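Worktops in Shared Student Kitchens: Which Surfaces Last?
Project report, Interior Materials module
Tudor Grecu and Iresha Haque

1. Introduction

Our project looked at the worktops fitted in shared student kitchens in Fludedstead. We wanted to find out which materials cope best with heavy use by people who do not own the kitchen and may only live there for a year. The subject came from our own house, where the worktop next to the sink has swollen and the edging has started to lift.

We visited 16 kitchens in January. In each one we noted the worktop material, the colour and pattern, and any stains, scratches, burns or swelling. We also asked the tenants how often they wiped the surface down and what they used on it.
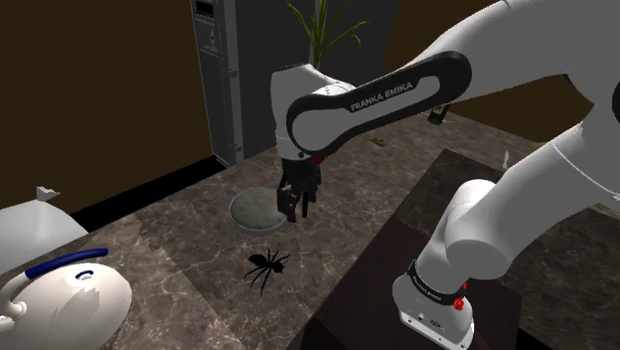

Colour and pattern turned out to matter more than we had planned for. Tenants with plain white worktops complained about tea and curry stains even where the surface was sound, and two of them had bought bleach to deal with it. Patterned surfaces drew fewer complaints. A brown marbled countertop, like the one under the Franka Emika arm, already has so much going on in it that a small mark is hard to pick out. The drawback is that crumbs and spills are also harder to see, so the surface may be wiped less often.

2. Method

We scored each worktop out of 8 for condition, with 8 meaning no visible damage. Both of us scored separately and then compared notes. Where we disagreed by more than 2 points we went back and looked again together, which happened mostly with the older laminate.

Kodikara, the lettings agency, gave us the fitting dates for most of its kitchens. We could not get dates for the private lets – those are left out of the comparison by age.

3. Results

Laminate was the most common material and had the widest spread of scores. Most of the damage was at joints and around sinks, where water gets into the board underneath. The middle of the worktop was usually fine.

Solid wood looked good in the kitchens where someone oiled it and poor everywhere else. Tenants told us they did not know it needed oiling.

Stone and stone-effect surfaces scored highest.
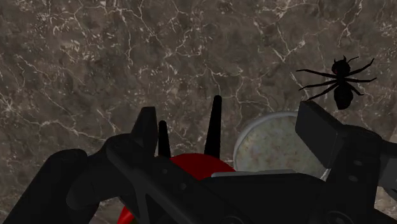 Cost is the main reason landlords gave for not fitting them. One told us he would not spend more than 1,000 pounds on a worktop in a student house, and the quote he had from Bonuvico for stone was well over that. He had chosen a laminate from Drastero instead and was happy with it, though he had replaced one length after a hot pan was left on it.

4. Limits of the study

Our sample was small and all from one town. We also relied on what tenants told us about cleaning, and people may say they clean more than they do. Iresha thinks we should have tested stains ourselves on offcuts, and we would do this if we repeated the project.

5. Recommendations

For a landlord on a tight budget we would suggest a mid-toned patterned laminate with as few joints as possible, and fresh sealant around the sink between tenancies. A short care sheet left in the kitchen would help as well, particularly where the worktop is wood.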